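Irley Household Chores Study
Progress report to the Berska Fund, second period

Where we are

You asked us a plain question last year: can a machine do the chores yet? The short answer for this period is still no. The longer answer cost you 211 practice runs in simulation, and we would like to walk you through it before you look at the budget page.

We agreed to start with tidying, on the theory that putting small things on top of other small things is most of what goes on in a home, and a fair part of what goes on in the stockroom at Stojanović, our shop partner. The kitchen, the laundry and the returns shelf all wait behind it. For now the household consists of one table, one arm and a few numbered blocks. It is a low-maintenance household.

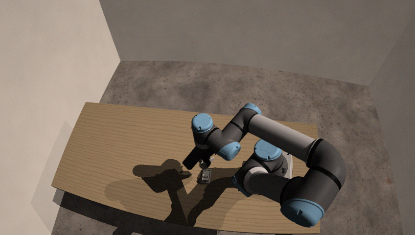
The reason for staying in simulation is money. A dropped block costs nothing there, and nothing has to be swept up afterward. We can also change the lighting between runs, which matters more than we expected when we wrote the proposal. Strong sun across a tabletop gives dark shadows with hard edges, and Ivon, our control program, has at times treated a shadow as something worth picking up. We have all reached for the wrong thing on a bright morning, but we do not bill by the hour for it.

Results for the period

Of the 211 runs, 69 ended with a stack that met our standard, meaning one block resting on another and staying there after the gripper let go. In our last report we said we hoped for half. We did hope.

Most of the losses came early, in the approach. The fingers have to arrive on both sides of the block at the right angle, and a block turned slightly from where Ivon believes it to be is enough to spoil the grasp. A person makes this correction without putting down the phone.

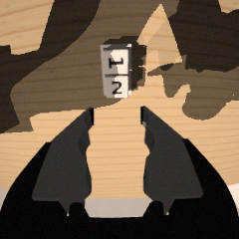

Grasping versus placing

Once a block is between the fingers, things improve. Holding on is close to a solved problem for us. Placing is another matter, and the second block is where our afternoons go. Ivon has no strong feelings about whether a stack is level. We have added a check on tilt, and it catches the worst cases, though it also rejects some stacks that a tired parent would call finished.

Speed is the other sore point. A good run takes about 25 seconds. At that rate a toy box could be cleared by the time the child has outgrown the toys. 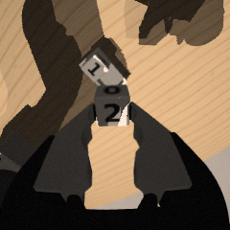
Tilted block "1" on block "2", with the gripper at block "2".

We have been asked by Stojanović whether any of this could go on the shop floor by fall. We told them no, and they took it well – they have seen the runs. Their stockroom has boxes in many sizes, people walking through, and a door that is always propped open. Our room has four walls and a table.

What we learned about the setup

The arm has plenty of reach for the table. The trouble is that from its mount at one end it throws a shadow over the work, and the shadow moves whenever the arm does. We plan to vary the light direction in training and leave the mount alone, as moving it would mean redoing the earlier runs.
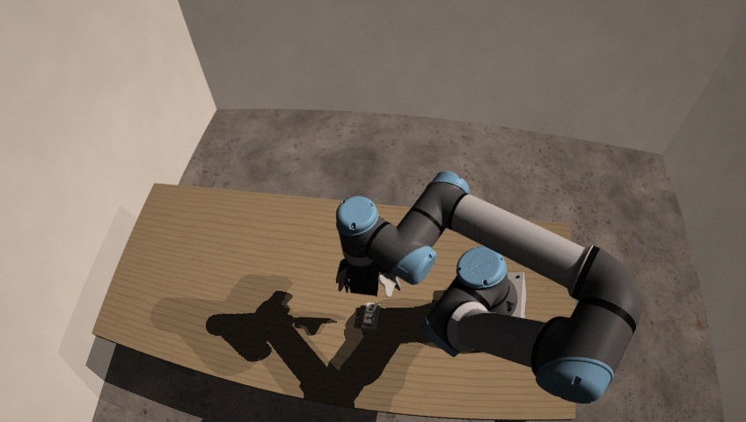 Plans for the next period

1. Train Ivon under 5 lighting setups, including one with very low sun.
2. Bring in objects that are not blocks. We propose a cup, then a sock. The sock is ambitious.
3. Repeat the stacking test with the tilt check loosened a little, and report both scores.
4. Agree with Stojanović on one real stockroom task to copy in simulation by February.

Budget

Spending is on plan. We ask for no change to the total, only that the amount set aside for a physical arm be carried over to the next period. We are not ready to give Ivon anything breakable.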